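Drengate Nights: progress report to the Cheung Fund

Wednesday, January 18, 2023

Hi Yuk-lan,

You asked for something you could read on the train, so I've kept the budget tables in the spreadsheet and I'm just going to tell you how it's been going. Short version: we have a host, we have most of a season recorded, we have a title people can spell, and we are a little behind on editing. Longer version follows, and it is longer, sorry.

Where the show is

When you signed off on the grant, Drengate Nights was a pitch document and a playlist. The idea (I know you know this, but your board may be reading too) was a podcast about the last big wave of celebrity gossip columns, the people who wrote them and the singers and soap actors who got written about. Every episode takes one story that was everywhere for a week and goes back to find out what it was like to be in the middle of it.

We've now recorded 5 full episodes out of the eight we promised. Two are finished and mixed. One is with our sound editor. The other two are long, lovely and far too baggy, and I've been cutting them at my kitchen table with a pot of coffee and a lot of muttering.

Episode one is the wedding that three magazines each claimed to have exclusively. I think it's the best thing I've ever worked on. Cadi Jenkins is hosting and she has this way of going quiet at exactly the right moment, so the guest keeps talking. The bridesmaid interview was booked for forty minutes and ran past two hours. We lost our lunch reservation and I didn't care one bit!

Episode two is the girl group who were told they were splitting up by a reporter. Chih-ming Kong found the reporter, who now runs a garden center and was very happy to talk once she'd checked we weren't going to play the single. We did end up playing a few seconds of it, with her permission.

Guests

This has been the hard part and I want to be straight with you about it. People who've been burned by gossip pages don't rush to pick up the phone to someone making a show about gossip pages. Fair enough. We wrote to a lot of agents in the fall and mostly got silence, or a very polite note that so-and-so was concentrating on new projects.

What changed things was letting guests hear the cut before it goes out. They don't get a veto, and we say so in the first email, but they can tell us if we have a fact wrong or if a child or a parent is being dragged in who shouldn't be. Begoñe Collado wrote that policy for us and it's one page, in plain words. Once we started attaching it, the replies got warmer. I've put a copy in the shared folder and you're welcome to pass it on to the other shows you fund.

We had one guest pull out after recording. She was kind about it, and I completely understood, but it cost us a studio day and an edit that was nearly there. The line in the spreadsheet marked "episode four, old version" is that. The new episode four is about a dance show contestant and a rumor concerning a haircut. It sounds like nothing and it turned into the funniest hour we've recorded.

Listeners so far

We put a trailer and a short preview out on the feed before the holidays, with no paid promotion apart from the swap with Grolov. The trailer has had 936 plays. The preview, which is eleven minutes of Cadi and the garden center reporter, has had 342, and what pleases me more is that most of those people stayed to the end. The newsletter list is up to roughly 800 and it opened its first issue very nicely.

I know those aren't huge numbers. They're in line with what we told you to expect before launch, and the emails we're getting are from exactly the people we hoped for: folks who bought the magazines every week and feel a bit funny about it now. One woman wrote in to say she still has a box of them in her attic and would we like them. Yes please! She's mailing them in batches and we're paying the postage out of the research line.

The Grolov swap went fine. They read our spot in the middle of their soap recap show and we read theirs at the end of the preview. I'd do it again, though next time I'd ask for the read to go nearer the top.

Website and artwork

The site is up at last. It's one page per episode, with a player, a transcript and a short list of what we read. Yu-ting Yau built it in the evenings on a template and it loads fast on an old phone, which was my only real demand. The cover art is done too: pink lettering, black background, a torn corner. We tried a version with a champagne glass and it looked like a wedding venue.

Transcripts take longer than I budgeted for. The automatic ones are fine until two people laugh at the same time, and on our show two people laugh at the same time constantly. I've been fixing them by hand and I'd like to pay someone for the second half of the season.
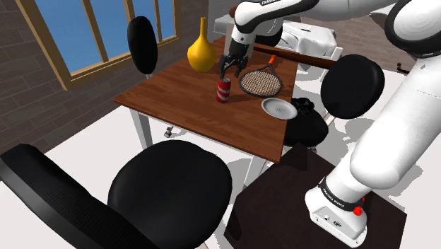 Money

We're within the grant overall, with a couple of lines that have drifted. Studio hire is over, mainly from the lost day I mentioned and from the bridesmaid, who was worth every minute. Travel is well under. Nearly everybody was happier recording close to home, and the Dreststead studio gave us a weekday rate that we hadn't known to ask for.

Music licensing is the one I'd like to talk to you about. We planned for original music plus a few short clips. The clips are costing more than the quotes we had last year, and for the girl group episode there's no sensible way to tell the story without hearing them sing. My suggestion is that we move the unspent travel money into licensing and leave the total alone. If you're okay with that, a quick yes by email is enough for our records. If your board would rather see it written up properly, tell me and I'll do that this week.

Nobody's day rate has changed. Cadi has been very generous with her evenings and I'd like to find a small bonus for her at the end of the season, but that can wait for the final report.

What's slipped

Editing, mostly. I said four finished episodes by now and there are two. Some of that is the guest who withdrew, and some of it is me. I'm slow when I love the tape. Chih-ming sat me down last week and we agreed that he'll do the first rough cut on everything from here on and I'll come in after, when the painful decisions have already been made. We tried it on the haircut episode and I had a usable version in two days, so I'm feeling a lot better than I was before the holidays.

The live event has slipped as well. We'd hoped to do a listening night in the winter, with a couple of the guests on stage, but the venue we liked was booked solid with comedy. I've penciled in a smaller room with them for after launch. If that falls through, I'd rather skip it and put the effort into the newsletter.

Oh, and legal. The lawyer's read of episode three came back with nine notes. Seven were a word here and there. The other two were about one sentence, a claim a magazine made about who left whom, and we've taken the sentence out. The episode doesn't miss it.

What happens next

We launch in March, with two episodes on the first day and then one a week. I'm confident about that date. By then we'll have five finished and the last three recorded, so there's always something in the can if somebody gets the flu.

Still to record: the talent show judge's stylist, the photographer who stopped, and a closing episode where Cadi talks to three former columnists together. Two of them haven't spoken in years. They've both said yes, separately, and each has asked where the other will be sitting. Begoñe is handling that one and I'm staying out of it.

Before launch I also want to do a second preview, shorter and sillier than the first, probably cut from the haircut tape. And we'll need the Cheung Fund credit wording from you. At the moment Cadi says "made with support from the Cheung Fund" at the end of each episode, and the logo is in the footer of the site. If you want it worded differently, please tell me before the end of the month, as she's in the studio then and can re-record all of them in one go.

A few things I need from you

A yes or no on moving the travel money to licensing.

The credit wording, and the logo in a version that works on black.

A name for the person on your side who wants the listener figures each month. I've been sending them to you and I suspect you've been forwarding them.

Whether you'd like to come to the columnists' recording. There's a spare seat in the control room and decent cake across the road, and I'd love for you to see Cadi work.

I'll send the mixed versions of one and two in a separate message with the password. Please don't share them beyond the board just yet, but do tell me what you think, even if it's that the bridesmaid goes on a bit. She does go on a bit — I've cut as much as I can bear.

Thanks again for backing this. Call me any afternoon if something in the spreadsheet looks odd.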